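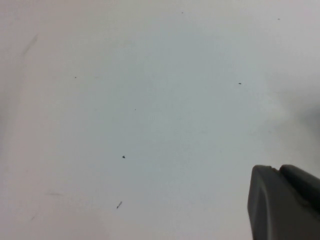
Molis Contact Fingers for the Joseph Bench Arm

Last updated: March

The Molis set is a pair of replacement fingers for the Joseph bench arm, with a contact sensor built into each fingertip, plus the small junction board that goes under the wrist cover and the short cable that joins the two. You can order it new from us, and if your Joseph shipped with the older plain fingers and the original wrist camera, please read the next part before you decide whether you want it, as you may be owed one at no charge.

Why we made it

We would rather tell this story ourselves than have you piece it together from other people's shop talk, so please bear with us, it takes a few paragraphs.

The Joseph finds the height of a worktop by looking at it. On the way down, the wrist camera picks out small details on the surface, watches how quickly they spread apart from one picture to the next, and works out how much farther there is to go. On a wooden bench, a cutting mat or anything with a bit of pattern to it, this works very nicely and always has. On a plain light worktop there is very little for the camera to hold on to. When we wrote the original software we knew that, and we had the arm fall back on the height it had stored during setup whenever it couldn't find enough detail. That seemed sensible to us, and for a benchtop that never moves it mostly is.

What we hadn't thought through was a worktop that is almost plain. A few crumbs, a bit of lint, a rubbed spot where someone has wiped in a hurry – all of these can be enough for the software to decide that it does have something to go by after all. So it stops using the stored height and starts trusting the crumbs. If the crumbs stay put, you may never notice. If one of them shifts in a draft from the arm, or if the shadow of the arm itself slides across the surface and gets picked up as a detail, the height estimate can come out too low, and the arm carries on down past the point where it should have stopped.

The first report came from Ilse Lammers, who sorts seed samples on two Josephs over white tops. One of her arms pressed its fingers into the worktop and kept pushing until the motor limit tripped. The fingers were bent out of line and a sample was lost, and she was kind enough to send us the log with a very patient note. We are sorry to say that our first answer to her was wrong. We told her to redo the setup, she did, and the same arm did the same thing again that afternoon.

Damian Hofstetter then took a Joseph at our Erkach workshop, put a clean white sheet under it and had it come down over and over. Nothing happened. It was only when he stopped cleaning the sheet between runs that he began to see it. In 800 descents over the uncleaned sheet, the arm went past its stopping point 2 times. That is a small number, but anybody with a hand resting on the bench would find it large enough, and so did we.

Nobody has been hurt that we know of. The motor limit on the Joseph is set low and it did trip every time, in our tests and in the logs customers have sent. All the same, the limit is meant to be the last thing standing between the arm and the table, and in this case it was the only thing.

What changes with the Molis fingers

Each fingertip has a thin pressure cell behind the pad. When either one meets something during a descent, the junction board cuts the downward movement directly, without asking the camera or the main software for an opinion. The arm holds where it is, lifts a little, and shows "Contact on approach" on the panel. You can then look at what is under it and press Resume, or press Home if you'd prefer to start over.

The sensors are active on every downward move, including the ones you make by hand with the jog buttons. They can't be switched off from the menu. Some of you asked for that when we sent out early sets, mostly for pushing soft parts into trays, and we understand it gets in the way. For that kind of work there is a press mode, which raises the contact threshold for one taught step and drops it again as soon as the step is over. Nadja Zwahlen has written a short guide to it and it comes in the box.

The software update that goes with the fingers (you'll need it, the board won't be recognized without it) also changes how the camera is used. The arm now compares what it sees with the stored height, and when the two disagree it slows down and goes by whichever one would have it stop sooner. It's a touch slower on plain tops, and you will probably notice it on long jobs. We think it's a fair trade and we hope you will too.

What the fingers do not do

Please don't read the above as meaning that the arm is now safe to reach under while it's moving. The cells are in the tips. They will not feel anything that touches the side of a finger, the wrist or the forearm, and they do nothing at all during sideways moves. Keep hands out of the work area while the arm is running, keep the stop button where you can get to it, and keep the guard on if your Joseph came with one.

They also won't protect something very fragile. A thin glass slide can crack at a lighter touch than the cells are able to feel.

Is my Joseph affected?

Turn the wrist so that the label faces you and read the unit number. Units up to and including 381 left us with plain fingers and the original software, and they are affected if they're used over a plain, light-colored surface such as white or pale gray laminate, plastic sheet or bare paper. Later units were fitted with Molis fingers before they left Erkach.

If yours is one of the earlier ones, we'll send you the set without charge, including shipping, wherever you are. It doesn't matter whether you bought the arm from us or secondhand. Write to Annelies Kuster at the service desk with the unit number and your mailing address. She does not need a receipt.

Until the set arrives

Lay something with a pattern over the worktop. A checked cloth taped flat at the corners is fine, and so is one of our printed Nemness mats, which we'll put in the parcel ahead of the fingers if you ask for it. Run the height setup again once the cloth or mat is down, as even a thin layer counts.

If you can't cover the top, go to Motion, then Approach, and choose Stored height only. Then the camera plays no part in the descent. Do keep in mind that the arm won't notice if the bench has been raised, or if a tray has been left where there wasn't one before, so it's best for jobs where everything stays in its place.

Wiping the surface helps, and we'd encourage it anyway, but please don't rely on that by itself. A cloth that looks clean can leave a smear or a fiber behind, and it takes very little.

Fitting

Most people manage it in one sitting with the small hex key that came with the arm.

Switch off at the wall and wait for the panel light to go out. Support the wrist with one hand, undo the screws at the base of the old fingers and draw them straight off. Lift the wrist cover, press the junction board into its clip with the cable socket facing the forearm, and plug the cable in until it clicks. Slide the new fingers on, left and right as marked on the inside of each base, and tighten the screws evenly, going back and forth between them.

Switch on again, install the update, and let the arm run its contact check. It'll ask you to press each fingertip gently with your thumb. If one side doesn't respond, the cable is nearly always the culprit, so switch off and reseat it before you write to us – though do write if that hasn't cured it.

Please don't mix one old finger with one new one, even for a quick test. The lengths are slightly different and the grip will sit crooked.

Details

Fits: Joseph bench arm, all units
Maximum load with Molis fingers: 800 g
Maximum opening: 100 mm
Pads: replaceable, sold in pairs
In the box: left and right finger, junction board, cable, spare screws, press mode guide

Pads wear with use, and a worn pad makes the cell behind it less sensitive, so have a look at them when you do your usual cleaning and change both together. Use a damp cloth on them and leave solvents in the cupboard.

Returning the old fingers

We'd love to have them back, bent or not. Aurelia Hodoroagă is measuring every pair that comes in to see how far the affected arms were pushing, and the more she has, the better her picture of it will be. There's a return label in the box. If you also remember what sort of surface the arm was working over and whether it had been wiped that day, write it on the back of the packing slip. A line or two is plenty.

Questions about an order, a unit number or a contact check that won't pass all go to Annelies at the service desk. If your arm has pressed into the table, please save the log before you restart it and send that along as well.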